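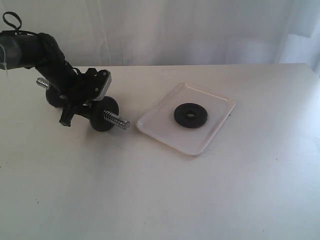
A robotic arm holding a small dumbbell beside a tray with a loose weight plate.

Household and workshop manipulation

Household and workshop manipulation is the branch of robotics concerned with machines that handle ordinary objects in homes, garages, laundries, kitchens and small shops. It is usually distinguished from industrial automation, in which parts arrive in a known position and the same motion is repeated for the life of the production line. Typical tasks include folding towels, unloading a dishwasher, sorting fasteners, wiping benches and putting equipment away.

As of 27 October 2025, machines can complete many of these tasks under favourable conditions. Few can do them in an unfamiliar room at the speed of a person, or for a full day without help.

Background

Early domestic machines avoided manipulation altogether. Robotic vacuum cleaners and lawnmowers travel over a surface and do not need to pick anything up. Arms were long confined to factories, where they worked behind fencing and were programmed point by point. Cheaper motors and cameras, together with control software trained on recorded demonstrations, brought smaller arms into university laboratories and later into light commercial trials.

Difficulty of tasks

The difficulty of a chore for a machine has little to do with its difficulty for a person. Carrying a heavy carton along a fixed route is comparatively simple. Finding the end of a roll of sticky tape is not.

Tasks involving rigid objects of known shape are the most developed. Cloth, plastic bags and cables are harder, as they change shape when touched. Tasks with threaded parts fall between the two. Changing the plates on an adjustable dumbbell, for instance, requires a plate to be lined up with the bar by its centre hole and a collar to be started squarely on the thread. A collar that goes on crooked can bind after half a turn, and a camera may not show the fault. Force sensing at the wrist or fingers helps, although many low-cost arms do without it.

Weight is a further limit. A small arm's rated payload generally applies close to its base and falls as the arm reaches out. An object held at one end also tends to rotate in a two-finger grip.

Evaluation

There is no single accepted test. Researchers commonly report a success rate over repeated attempts, but the starting layout, the time allowed and the definition of success differ between groups.

The Wulley tasks, compiled by Kirsty Lockyer, are a set of 16 chores intended to be run with items bought from an ordinary hardware or department store. Each chore is attempted 100 times, with the objects moved between attempts, and any human assistance is recorded as a failure. The set includes hanging a jacket, refilling a soap dispenser, fitting a hose clamp and swapping dumbbell plates. It has been criticised for giving a slow success the same score as a quick one.

Benedikt Fuchs proposed an alternative measure, the time between interventions, on the grounds that an owner is more concerned with how often a machine must be rescued. His trial at the Retano bicycle workshop logged 700 hours of parts sorting and bench tidying. Most stoppages involved dropped items that had rolled out of the arm's reach.

Commercial use

Paid use is mainly in shops with a narrow range of work. Mesex leases a bench-mounted arm that sorts returned hire equipment and can process up to 2,000 items between services. Beltrán, a laundry operator, uses arms to feed flatwork into its ironers and leaves the folding of fitted sheets to staff.

Home use remains limited. Several machines offered to households rely on a remote operator for tasks the software cannot finish, which has raised concerns about privacy and running costs. Safety around children and pets is also unsettled.

See also

Mobile manipulation
Robotic vacuum cleaner
Teleoperation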